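Heat and Noise in a Small Shared Server Closet
Project report, Building Services and Computing module
Nataša Dimitrov

1. Background

The Kandness building has three floors of classrooms and one closet where the computer equipment is kept. The closet was built for cleaning supplies. It has a solid door, no window, and a single vent near the ceiling that leads into the hallway. Over the years more equipment was moved in, and the two classrooms on either side began to complain, one about heat coming through the wall and the other about noise.

I chose this as my project because I had classes in the noisier of the two rooms. The question I set was a simple one: can the closet be made cooler and quieter without buying an air conditioner? The school had already been quoted for one and had turned it down. My budget was $500 and I was told not to cut any holes in the walls.

2. What was measured

I used two temperature loggers, one at knee height and one on the top shelf, and a handheld sound meter from the physics lab. The loggers took a reading every five minutes. Sound was measured by hand in the classroom, at the desk closest to the shared wall, with the room empty and the lights on. I left the lights on because one of the ceiling fixtures hums, and a reading without it would not match what a student hears.

The first set of readings ran for 13 days in February. The hallway heating was on during that time, which matters, as the closet draws its air from the hallway through the gap under the door.

3. Results before any changes

The top shelf was always warmer than the floor. The highest reading at the top was 38 degrees Celsius, on an afternoon when the hallway doors had been kept shut. The lower logger never went near that. At night both readings fell, but the top shelf fell slowly and was often still warm at 7 a.m.

Noise was harder to pin down. The level in the classroom did not change much through the day, but the pitch did. When the top shelf got hot, the fans sped up and the sound turned into a whine. Two teachers I spoke to said the whine bothered them more than a louder, lower sound would have. The meter does not show this well, and I should have borrowed something that could record pitch from the start.

4. Changes made

I made the changes one at a time, with at least three days between them so that the loggers could show what each one did.

The first change was to move things. The two machines that ran hottest were on the top shelf, and I asked for them to go to the bottom. Cardboard boxes stored in front of the vent went to the basement.

The second change was a vent panel in the lower part of the door. The rule was about walls, so I asked about the door separately and got a yes. The panel is a Nodier slatted type, fitted by the maintenance staff.

The third change was a quiet extractor fan on the ceiling vent, a Mavomix unit with a thermostat. It switches on when the air near the ceiling gets warm and runs until it cools down.

The last change was a layer of Geum felt board on the wall shared with the classroom. It is meant for offices and is easy to cut with a utility knife. I cut two pieces wrong and had to patch a strip near the light switch.

The total cost was $486. The fan was the largest part of it, followed by the felt board.

5. Inside the machines

Room air is only part of the problem. A server chassis is laid out so that air passes over the processor and memory and leaves at the back, and anything that blocks this path makes the fans work harder. Dust does it, and so do cables pushed in wherever they fit.
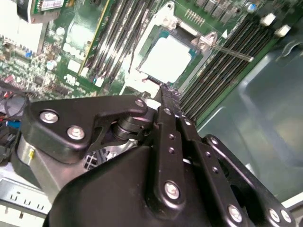 I did not open any of the machines in the closet myself, as students are not allowed to. The technician cleaned the two hottest ones after my second set of readings had started, so I have left the days after that out of the comparison.

6. Results after the changes

Moving the equipment did more than I expected. The gap between the two loggers got smaller on the first day and stayed that way. The door panel helped mostly in the afternoon. With the fan running, the top shelf no longer stayed warm overnight.

The felt board made a small difference on the meter. The whine was heard less often, but I think this was mainly due to the cooler air – the fans no longer had to reach their top speed. I cannot separate the two effects with the readings I have.

The other classroom still gets some heat through its wall. The teacher there has moved the bookcase away from it.

7. Limits and further work

All of my readings were taken in cold weather. The hallway is much warmer in early summer, and the fan can only bring in air from there. The loggers have been left in place, and the technician has agreed to save the files until the end of the school year. The fan filter also needs cleaning, and I have taped a note with the steps inside the closet door.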